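The Orange One Always Goes Last

I have been folding things badly for most of my adult life, and I was fine with it until November, when Daiane Conceição came to stay for a weekend and opened the hall closet.

She was looking for a towel. What she got was the entire contents of the second shelf, which came down on her in the order I had put them in, meaning no order. She stood there in a drift of napkins, dust cloths and one fitted sheet and asked, very kindly, whether we had been burgled.

So I have taken up folding small things. I started small on purpose. A fitted sheet is a lifetime's work and I don't have the character for it, but a cleaning cloth or a placemat or a strip of leftover felt seemed within my reach. It has straight sides. Well, it has sides.

The first rule I gave myself was to clear the table. I used to fold on top of the mail, on top of the couch, on top of the dog's blanket with the dog in it, and then wonder why everything came out with a ridge in it. You want a plain flat surface, light colored if you can get it, and one item on it at a time. The rest of the pile waits its turn somewhere you can't see it sulking.

The second thing is which way to turn the piece. I used to lay everything sideways, like a letter I was about to read, and then reach across it and drag my sleeve through the whole business. Now the long side runs away from me and I come at it from the left and the right. It took me an embarrassing number of evenings to arrive at this. Genivaldo Bragança, who lives downstairs and folded tablecloths for a caterer for 9 years, looked at my discovery and said "yes" in the tone you'd use with a child who has found his own feet.

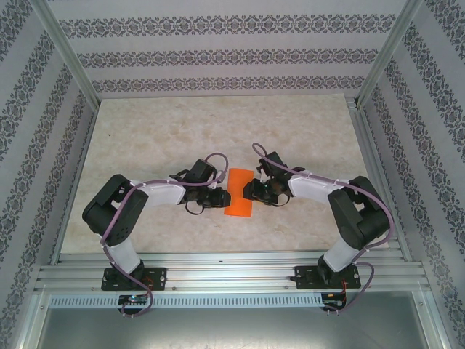
Long side up and down, one grip to each edge. Orange, so there's no losing it.

The color matters more than I expected. Our gray cloths vanish the moment you put them down on anything, and the white ones are worse. Orange you can find from the kitchen doorway without your glasses. If I were starting the household over I would buy everything in orange and let people talk.

Then there are the edges, which are never quite what they were in the store. Things get washed, they get pulled, somebody uses one to wedge the bathroom window. A slightly crooked piece will not fold into a neat one no matter how sternly you look at it. Genivaldo's advice is to match the corners and let the middle do what it wants. Mine is to put that side toward the wall.

I did try buying my way out. There is a set of dividers from a company called Plusteo, and I own two of them. They divide the shelf beautifully into the part where the mess is and the part where the other mess is. I also got a lidded box, a Vosora, which holds 20 folded cloths or 80 if you stop folding and lean on it. I won't say which system we're using at the moment.

What has helped is doing a few at night while the kettle is on - no music, no plan, just the pile and the table. Left edge, right edge, over. I'm slow. Daiane wrote to ask how it was going and I sent her a picture of the shelf. She wrote back asking what was behind the door on the left.

Towels. I haven't gotten to the towels.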